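# Do you clear the table between episodes? (house rules for two-arm cells)

**sigita_j**

Hello all. I am writing a short page of rules for our cells and I would like to hear how others do it before I print it.

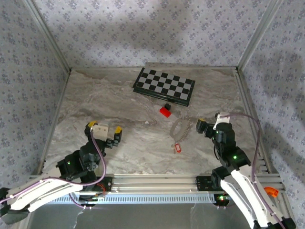 The page has to be short, so people will read it. At the moment it has these points:

- Before every episode the operator looks at the surface and takes away all what is not on the object list.
- Both grippers start open and above the surface, never touching an object.
- Cables are tied to the links and have a free loop at the wrist. If a tie is broken, stop and change it.
- No hands inside the cell when the servos have power.
- Wall covering and table covering are written down in the session log, with the name of the pattern.

My question is mostly about the first point. How strict are you? In June we recorded 1,149 episodes and after the review we kept 1,055. A good part of the rejected ones had something on the table which was not on the list, very often only a crumb or a bit of paper. My colleague thinks we threw away good data. I am not sure he is wrong.

Sigita Jankauskaitė

---

**gallardo_bench**

We are strict on objects and relaxed on dirt. If there is a second pen when the list says one pen, we reject. If there is a crumb, we keep. A real kitchen has crumbs.

In your cell I can see a small white speck near the middle of the marble, left of the bead keychain. I would not stop a session for this.

---

**oldservo**

I disagree with gallardo_bench. It is not a question of kitchens. If the rule says "clear surface" and the operator learns that a speck is fine, next week a screw is fine, and a screw can go under a finger pad. Wipe the table. It takes less time than to discuss it.

---

**gallardo_bench**

> next week a screw is fine

I have not seen this in my team, but I also never wrote "clear surface". I wrote "no extra objects". A rule that people break every day is worse than a softer rule that they keep.

---

**sigita_j**

This is a fair point. Maybe I write two lines: extra objects are a reject, dirt is wiped at the break but it is not a reject. Then the reviewer does not have to guess.

What about the small stacks? We have tasks where a black cube stands on the red block, close to the edge. Some operators put it in the middle without thinking, because it looks more tidy. I want to write that the start position is free, but must be logged.

---

**marnix_w**

Free position is good, but write the relation, for example "cube on block, at back edge". We used a drawing on paper for each start and it was too slow. Now we have words only, one line for each object: board empty or with pieces, chain curled or straight, tag to the front or to the back. For chains the line matters most, they never lie the same way again.

Also a remark about your cable point. On your cell the purple cable of the right arm makes quite a wide arc outwards from the bracket on the gripper. We had such a loop catch on the other arm when they crossed. Our rule is: before the first episode, move each arm slowly to its far limits and watch only the cables.

---

**oldservo**

+1 for this. And do it with the two arms together, crossed over the middle. One at a time shows nothing.

---

**sigita_j**

Thank you, I add both. I did not have a crossing check and it is a real gap in my page.

---

**rudar_lab**

Different opinion on "no hands inside when the servos have power". With small arms like these it is too strict, people will ignore it. We allow hands in if both arms are in the rest position and the leader side is locked. The Wukura guide we follow internally says the same.

---

**oldservo**

Small arms can still pinch a finger, and the operator who resets objects is tired after 20 episodes. I would keep the strict rule. Put the power switch where the left hand is already resting and no one will complain.

---

**rudar_lab**

If you cut power the arms fall, unless you have a rest for them. Then you have a gripper on your chessboard. So the rule must say where the arms go first.

---

**sigita_j**

rudar_lab is right about the order, oldservo is right about tired people. New version of this point: arms to rest position, power off, then hands in. I will try it for 2 weeks with one team and count how much time we lose. If it is too much I come back here and we argue again.

The question of the wallpaper is still open for me. Does anybody log it by a photo and not by name? Our supplier Skorkico changes the names of the patterns and the log becomes useless.

---

**marnix_w**

Photo plus your own number, written on the back of the roll. Forget the supplier's name.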